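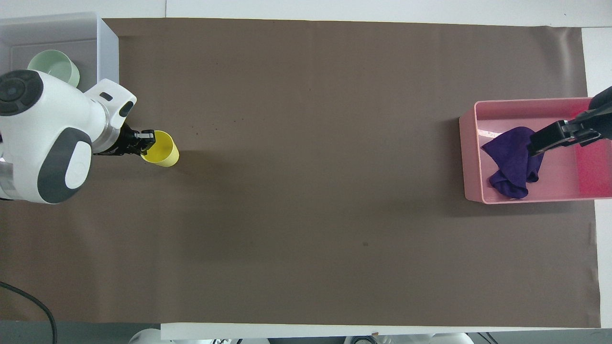
Can a robot tidy up after lunch yet? I went to find out

By our household tech columnist
3 Jun 2024

I have a drawer in my kitchen that won't close, a sink that fills itself and a family that believes cups walk to the dishwasher on their own. So when Wotis, a small automation outfit in Iltport, said I could come and watch its two-armed machine put things away, I was in the car before I'd finished my toast.

The short version is that it can pick up a cup. The longer version took me most of the day and two coffees.

The job they'd set it was one my kids learned in kindergarten (and have since forgotten). Cups in one bin, cloth in the other. There's a brown paper sheet over the table, a see-through sort of bin for the cups and a pink one for the cloth. When I got a proper look, the white arm had the yellow cup by its rim, a green cup was already lying on its side in the bin, and the other gripper was down in the pink bin on a scrunched-up purple cloth. I felt a bit proud of it, the way you do with somebody else's toddler.

Watching it work is a strange experience. Your brain keeps finishing the job before the arms do. I'd see a gripper head for a cup and think, right, done, and then it would stop, have a little think, and shuffle sideways before closing. I caught myself leaning in the direction I wanted it to go, like you do at lawn bowls. A cup I would've moved without breaking off a conversation took long enough that I read the fire evacuation notice on the wall, twice.

The team had logged 1,263 tries at the cup-and-cloth job by the time I turned up, and they were pretty open about how those had gone. Cups are the easy part, they told me. A cup is the same shape every time you meet it, and if you can get two fingers over the rim you're laughing. Cloth is the pain. Every time you drop a tea towel it lands as a new object, and the machine has to work out all over again which bit to grab. In their last batch of 300 they had a clean finish, everything where it should be with no human hand going in, on 256. I thought that sounded terrific until I pictured the leftovers happening in my kitchen with the good glasses.

I asked if I could have a go at stumping it. They said sure! I put a cup down right at the edge of the paper, and it coped. Then I bunched the cloth up on top of a cup, which is how I find most of them in my teenager's room, and that was that for ten minutes. It picked up the cloth, the cup came along for the ride, and both of them went in with the laundry. I've done the same thing myself, to be fair, and I only noticed when the washing machine started knocking.

The next stop is meant to be a shop floor. Ekside, the homewares chain with the big store out by the ring road, wants to try the arms in its returns room in August. That work is closer to what I saw than anything in a house: stuff comes in, somebody sorts it into tubs, the tubs go out on a trolley. The lighting doesn't change and there's no dog. The Vukčević Building, where Ekside keeps its returns, has a bench ready, and the plan is to start with roughly 200 items a shift and see how the staff find working beside it. A couple of the people on that crew told me they'd be happy to hand over the mugs and would rather keep the rugs and lamps, thanks.

Nobody at Wotis would give me a date or a price for a home version, and I asked more than once. The best I got was that they'd like to see the shop job run for a good long while first. There's also the matter of size. My kitchen bench fits a toaster, a fruit bowl and a pile of school notes, and I can't see where two arms would go unless we all start eating in the garage.

So would I have one? For the cups, yes, tomorrow, and I'd put up with the slow pace because it could plod away while I'm asleep. For the washing, I'd want to see it fold a fitted sheet first. I can't do that either, mind you, so maybe it's not a fair test. I'm going back in August to see how the returns room gets on, and I've been told I can bring my own tea towels. I've already picked out the worst one.

If you work somewhere that's trialling this kind of gear, in a laundry or a café or a stockroom, drop me a line and tell me how it's going. I'm especially keen to hear from anyone who has to share a bench with it.

14 comments | 37 shares

Contact the newsroom | © 2024 All rights reserved | Back to top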